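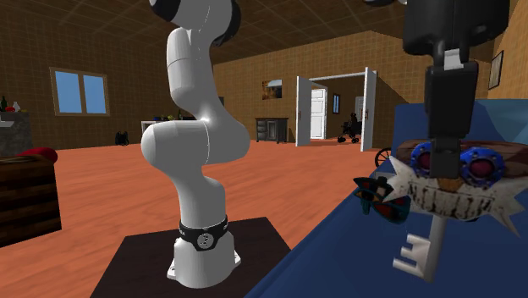
Several teams asked the same thing last season, and the Mekdale club put it most bluntly in its feedback: why should a run be thrown out when the gripper reached the right object and only the log was missing? The scoring program reads the log and nothing else, so Section 4 now deals with logging before it deals with motion.

4. Setting up the bedroom task

This section covers the two-arm bedroom room in the Totis simulator, as used in the Istby school league. Finish Section 3 (installing and signing in) first.

4.1 Loading the room

1. Start Totis and choose Rooms, then Bedroom.
2. Wait until the status bar reads Ready. On older laptops this can take a few minutes.
3. Check that both arms have loaded: the white arm on its brown platform, and the arm with the black gripper on the bed side.
4. Check that the mask, the sunglasses and the key are on the blue bed. If any are missing, choose Reset Room. Do not add them by hand.

Note: The rest of the furniture is fixed. Moving the wheelchair or the chest of drawers in the editor makes the room invalid for league runs.

4.2 Turning on the log

1. Open Run Settings and tick Write Log.
2. Enter your team number.
3. Set the step limit to 504.
4. Press Save. The log light turns green.

Caution: Changing the step limit after saving turns the log off again. Repeat all of 4.2 if you change it.

4.3 First contact test

1. Select the black gripper in the arm list.
2. Set the speed to 16 per cent.
3. Lower the gripper over the mask until the contact value changes from 0.
4. Stop. Read the force value and write it in your team notebook.
5. Raise the gripper clear of the bed before selecting another object.

Caution: If the force value goes above 40, the run ends and counts as a failed attempt. The mask is wide and flat, so come down on it from directly above.

Note: The white arm must stay parked during this test. Teams using the Hegedűs controller should press Hold on the second channel, as the Park button only works with the keyboard.

4.4 Saving and handing in

1. Press End Run.
2. Open the Logs folder and find the newest file.
3. Rename it with your team number and the run number.
4. Upload it on the league page before 4 p.m. on hand-in day.

Log files are kept until the end of July. Error codes are listed in Section 7.

136 shares
16 comments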